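Fananier Supper Club - FAQ

Updated July 12, 2020

How do I book?
Email Zohreh Abbasi with your name and how many seats. No phone bookings, sorry.

What does it cost?
Pay what you like at pickup. Cash or card. Tips go to the kitchen.

Is it dine in?
Not right now. Pickup only, side door on Bekari Street. Ring once and step back please.

How many boxes do you make?
10 a night. When they're gone they're gone.

Can I get it without nuts?
Yes but tell us when you order, not at the door. Same kitchen tho, so if it's a serious allergy please skip us.

Do you deliver?
No. Tried it in March, food got there cold.

Can I swap the rice for noodles?
Usually. Ask.

Do I need my own containers?
Bring them if you have them, clean and with lids. Otherwise we have paper ones.

What if I'm late?
We hold orders til 9. After that your box goes to whoever is next on the list - no refunds, you'll get a credit insted.

Are chopsticks included?
Only if you ask. Forks too. 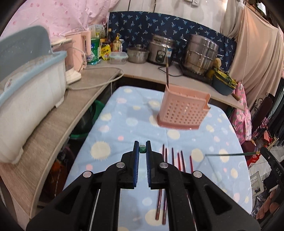 Gift cards are coming, not ready yet. Anything else, email Zohreh.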